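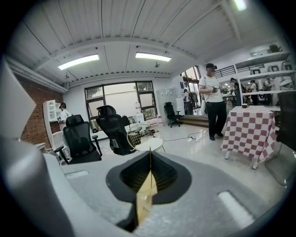 The ground floor at Eststead, looking towards the big window.

Eststead workspace hire, Rudunham

I don't trust hire spaces that call themselves "bright and airy". It usually means one skylight and a draught. Eststead does at least have the light — daylight through the big black-framed window and the glazed doorway, and fluorescent panels overhead. The exposed brick on the left-hand wall is nice too, if you aren't tired of exposed brick by now.

The white floor I'm less sure of. It's glossy, it throws the ceiling lights back at you, and I wouldn't want to be the one mopping it in January. We paid £80 for the half day, plus £6 for tea and coffee, which I thought was cheeky.

Storage is better than I expected. There's white shelving against the brick and more on the opposite wall, but ask which bits you can use, as we got 2 different answers.

Vivia down the road charges £59 and has carpet. I'd try there first.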